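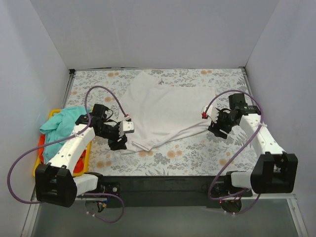
Saodah Rondonuwu (1), Pacita Aquino (2)
(1) Drondovar Archive of Military Records; (2) Pärn Institute, corresponding author

3.2 Reconciling the muster rolls

The Jiltis battalion kept two sets of rolls. Company clerks closed theirs each Sunday, while the headquarters roll was made up once a month. We matched entries by service number, then by surname and date of enlistment. Of 945 men on the headquarters roll, 189 had no matching company entry for July. Most of these had moved to the depot at Fida, where transfers were logged under the receiving unit. Men attached for fewer than 12 days were left out of the strength totals but kept in the casualty tables. Duplicate service numbers were found in 8 cases and settled from pay records. Cloth issues were coded separately and do not enter the strength totals.

Figure 2. Light gray-white fabric, softly wrinkled, over a white surface with gray botanical line drawings.

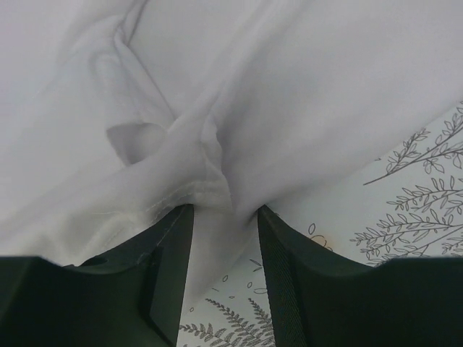
3.3 Casualty returns

Returns were coded by date of report, as the date of wounding is often blank.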